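Ticket 747
Product: Plesik two-level kids' bookshelf (yellow sides, rounded tops)
Raised by: customer, Narnport store
Handled by: Wallin Home support desk
Status: open
Category: books won't stay upright

Customer's first message

I bought the Plesik shelf from your Narnport store in July and put it together the same evening. Assembly was fine. The trouble is the books. The listing says the top level "keeps favourite books neat and upright". Mine lean over to one side the minute there's any space left on the board, and the ones at the bottom end up lying flat. I'd like to know if I have a faulty unit or if the listing is a bit generous.

Reply from support

Thanks for getting in touch. Leaning books usually mean the shelf isn't sitting level. Please check that the feet are on a firm surface, that all screws are tight and that the pink board has been fitted the right way up. Let us know how you go.

Customer

I checked before I wrote, but I did it again. Spirit level on the pink board, front to back and side to side, bubble in the middle both times. Screws tight. The board is the same colour top and bottom and has no arrow on it, so I'd be interested to hear how one tells the right way up. I flipped it anyway. No change.

Reply from support

Thank you for checking. Customers have had good results from the Skuser grip liner, sold separately. It stops books sliding on painted boards. Would you like a link?

Customer

Not especially. I'd be paying extra so the shelf can do what the listing says it does. I did try an offcut of the rubber mesh we keep under the cutlery tray, which can't be far off the same thing. The books slid less. They still leaned.

Log of what I've tried so far:

1. Levelled the shelf. No difference.
2. Flipped the top board. No difference.
3. Rubber mesh under the books. Bottoms stay put, tops still go over.
4. Packed the top level end to end. Stands up beautifully, until somebody wants to read something. Take out 2 books and the rest follow.
5. Sorted by height, tallest against the side panel. Better for a day.
6. Cut back to four books at the left end, thicker covers included (狼道, the one with the wolf on the front, is in with them), and laid a dark blue one down on the lower level. Current state: 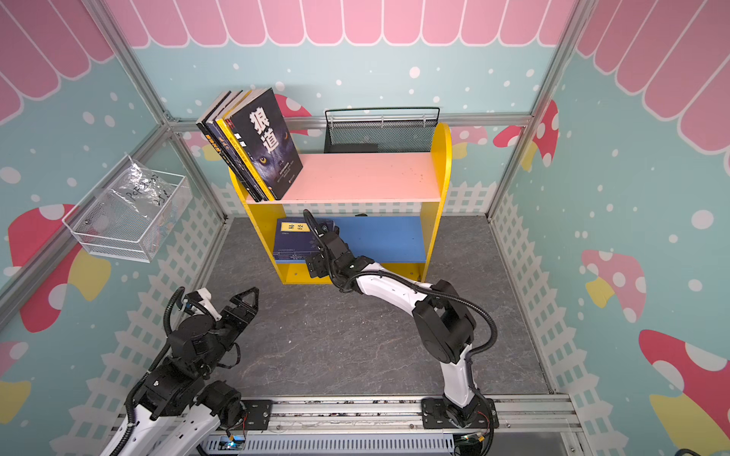
7. Metal bookend from the office. Holds, but it's an ugly thing with a sharp corner and I'm not leaving it at a child's eye level.

So the only fixes that work are filling the shelf completely or adding a part you didn't supply. I'd call that a design problem – there's nothing between one side panel and the other to stop anything.

Reply from support

Thank you for the detailed log. We've passed it to the product team. There is an optional divider for the Plesik range that clips over the upper board. We can send one at no charge. Delivery is 5 to 9 business days.

Customer

Yes please, send it. Two questions first. Does it clip on without drilling? And does it fit a board this thick, or was it made for the older version? The instruction sheet in my box doesn't mention a divider anywhere, so forgive me if I don't throw out the bookend just yet.

Please leave the ticket open until I've had books on it for a couple of weeks. Your last email said it would close automatically if I was "satisfied with the outcome", and so far the outcome is a parcel that hasn't been posted.

Internal note

Divider requested from Narnport stock. Board thickness to be confirmed before dispatch. Auto-close switched off at customer's request. Listing wording sent to web team for review.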